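Home | News | Schools | Board Meetings | Calendar | Contact

Open house at Notedberg High draws families with questions about buses, credits

By Svend Thoroddsen
October 17, 2026

Print this story | E-mail this story

The line at the front doors of Notedberg Career High School reached the flagpole before the open house started. Most of the parents in it wanted to know the same two things: how their children would get to the campus, and whether the classes would count toward a regular diploma.

The answer to the second question is yes. Students at Notedberg earn the same diploma as students at the other high schools in the district, and they take English, math, science and social studies in the same building as their career classes. A counselor at the sign-in table handed out a sheet with the credits laid out year by year.
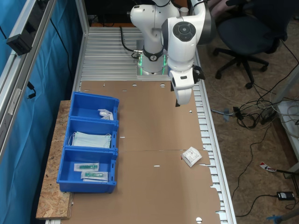 Transportation took longer to explain. The school has no neighborhood zone, so students come from all over the district. Buses stop at the middle schools and a few larger intersections, and a student may have to walk or get a ride to the nearest stop. One father from the Bilar side of town said his daughter would be leaving the house before six. The counselor told him a second Bilar stop had been requested for next year but had not been approved.

Visitors were sent out in groups along the main hall. My group went upstairs first, to the English and social studies rooms, which look like classrooms at any other school. Class periods are longer than at the zoned schools, and each class meets every other day. A junior who led the group said it took her a semester to get used to the homework -- there is more of it each night, but from fewer classes. 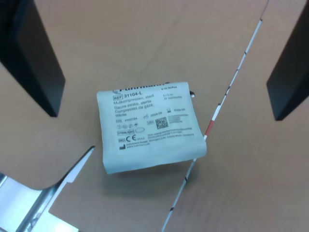

Enrollment is at 1,000 this year, and the building is close to full. The cafeteria runs two lunches. Clubs meet during a shared free period in the morning, a change made after students who ride the bus complained that they could not stay late. Notedberg has no football team. Students who want to play sports can try out at their zoned school, though they have to arrange their own way to practice.

The Godinho wing was the last stop on the tour. It was quieter than the front of the building, and people spread out and asked questions one at a time.

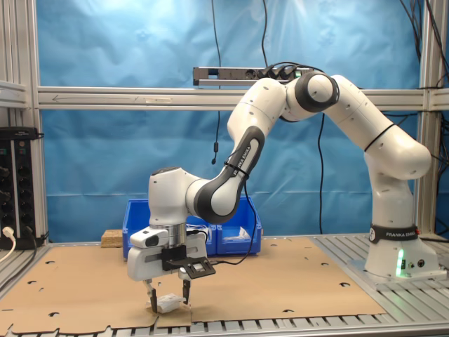
A Franka Emika arm over a metal-slatted worktable. (Svend Thoroddsen)

Several parents asked about students with special education plans. The school accepts them on the same terms as everyone else, and a case manager meets with the family in the spring to go over the plan. One mother said her son had been turned away from another program for missing a deadline she had never heard of. She was given a direct phone number and told to call before the winter break.

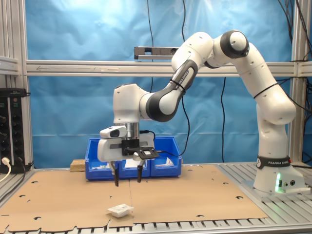 Applications are handled through Fedance, the district's online enrollment page, and close in February. Eighth graders need a transcript, an attendance record and a short statement in their own words. There is no entrance test. Once everything has been received, a marker next to the student's name changes from gray to green, much like the green light on the base of the arm. Families who see gray should call the school. Seats are given out by lottery, and last year the waiting list stood at 37 after the first round.

Brothers and sisters of current students do not get a preference. That surprised a few people in the auditorium, where the evening ended with questions from the floor. The principal said the rule was set by the school board and that she had no plans to ask for a change. Paper applications are available at the front office for families without internet access.

Print this story | E-mail this story

Contact the newsroom | Copyright 2026. All rights reserved. | Back to top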